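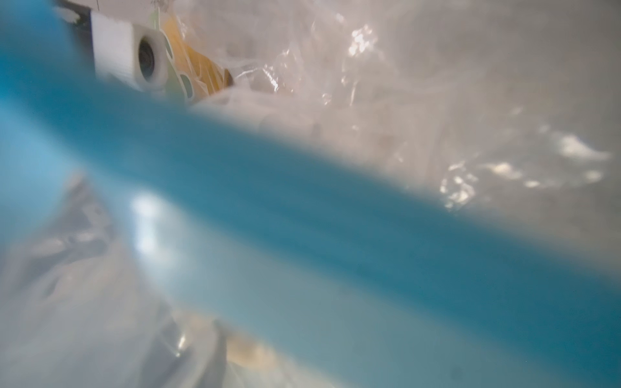
Brelov Music Review, Reviews Desk

Contributor Guide
Section 4: Setting up and filing an album review

Last revised 25 July 2019

Use this section once you have been assigned an album and have your Gonder login. Concert reviews are covered in Section 5. If you don't have a login, write to Hanna Ivanyshyn at the desk before going further.

4.1 Getting the advance

1. Open Gonder and go to My Assignments. The album should be listed under Open.
2. Click the title, then Listen. Most labels send a stream. A few send a download with your name attached to the files.
3. Play the first track all the way through to make sure the stream works. If it stops partway, note the track number and the time and use Report a Problem.
4. Check the track list against the press sheet. Titles and running order sometimes change between the advance and the finished album.

CAUTION: Do not share an advance, even with another contributor. Files can be traced to the login they were sent to, and a label that finds one online will stop sending us music.

Note: Streams close at midnight on release day. After that, use the released version and check any lyrics you quote against it.

4.2 Creating the draft

1. From the assignment page, click New Draft. Don't start from New Article on the main menu, or the draft won't be tied to the album and the editor won't see it.
2. Fill in Artist, Album, Label and Release Date. Copy the spelling and capital letters from the press sheet. If the sheet is all capitals, use normal title style.
3. Choose a length. Short reviews run up to 151 words. Full reviews run up to 331. The counter at the bottom of the window turns red when you go over, and the Submit button is grayed out until you cut.
4. Paste or type your text into the Body box. If you are pasting from a word processor, use Paste as Plain Text.
5. Leave Headline blank. The desk writes headlines.

Note: Album titles go in italics and song titles in quotation marks. Gonder drops italics when you paste as plain text, so put them back in by hand.

4.3 Setting the score

Scores go from 1 to 10 in half points. Enter the score in its own box and leave it out of the body. You can change it until the draft is marked Locked. After that, only Bogdan Kurek can change it, and he will ask you why.

CAUTION: The score box starts at 5, and 5 is a real score. Check it before you submit.

4.4 Disclosures

1. Tick the box if you know anyone who played on, produced or was paid to promote the album.
2. Tick it also if you have written a bio or liner notes for the artist, at any time.
3. Add one line saying what the connection is. The desk will decide whether to run a note or pass the album to someone else.

4.5 Submitting

1. Click Preview and read the review once in the page layout.
2. Click Submit. The status changes from Draft to With Desk.
3. Wait for edits. They appear as colored text in the same draft — accept or answer each one, then click Return.

If Submit does nothing, look for an empty required field. Label is the usual one. For a self-released album, type Self-released.

Error 57 means that another person has the draft open. Close the window and try again later. If it still appears the next day, send the draft number to the Demchenko help line at extension 2944.

Note: Reviews for the year-end list are due in December and use a different form. See Section 7.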